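Print this page | E-mail this page
Search Furnival Science for Kids Enter keyword Go

How a Rice Cooker Knows When to Stop

A rice cooker is an electric pot with a switch that works by temperature. It has an outer body, a metal inner pot and a lid. Most simple models have no clock inside. The cooker senses heat at the bottom of the pot. 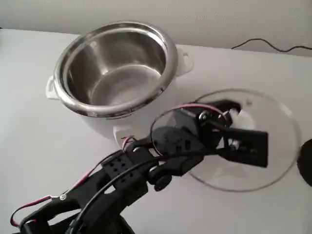

A white rice cooker with a steel inner pot and a glass lid.
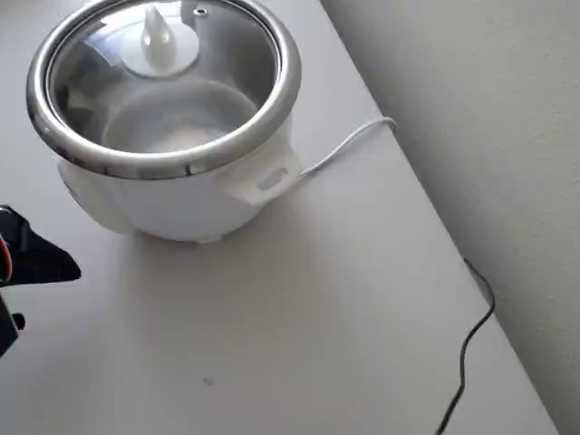
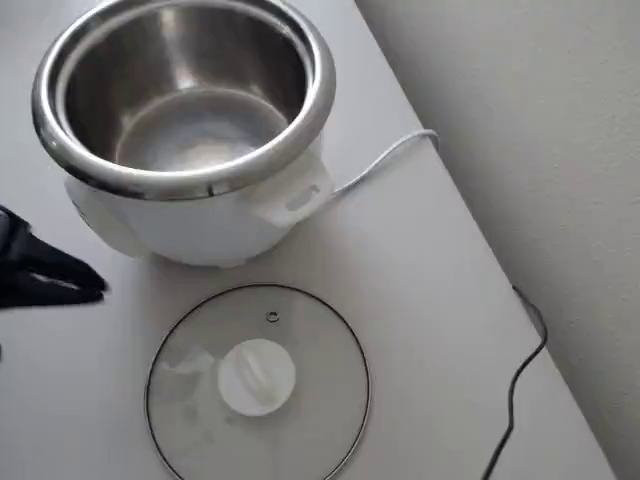 Paloma Boateng wrote in to ask why the rice does not burn if the cooker cannot tell time, and whether taking the lid off early would confuse it.

The answer to the first question is water. At sea level, water boils at 212 degrees Fahrenheit. While there is liquid water in the pot, extra heat goes into turning that water into steam, and the temperature stays close to the boiling point. When the rice has soaked up the water and the rest has left as steam, the bottom of the pot starts to get hotter.

Under the pot of a simple cooker is a heating plate. In the middle of the plate is a sensor on a spring, and the pot presses it down. Many sensors contain a magnet and a piece of special metal. When the special metal passes a set temperature, a little above boiling, the magnet no longer sticks to it. The spring pushes the two apart, and this moves the switch from "cook" to "warm."

The second question is about the lid. Lifting it lets out steam and heat. The switch still works the same way, but some water that would have dripped back onto the rice is lost. The pot may run dry before the grains are soft in the middle. Many lids have a small vent so that steam can escape slowly – without one, pressure would lift the lid and the pot could bubble over.

Words to know

Absorb: to soak up a liquid.
Sensor: a part that reacts to a change, such as a change in heat.
Vent: a small opening that lets steam or air out.

Try it with an adult

Measure 250 milliliters of dry rice. Rinse it, add the amount of water given in the cooker's manual, and close the lid. Write down the time when you press the switch and the time when it clicks to "warm." Repeat on Sunday with 2 times as much rice and water, if your pot is large enough, and compare the two results. Steam can burn skin – keep hands and face away from the vent, and let the adult lift the lid.

Print this page | E-mail this page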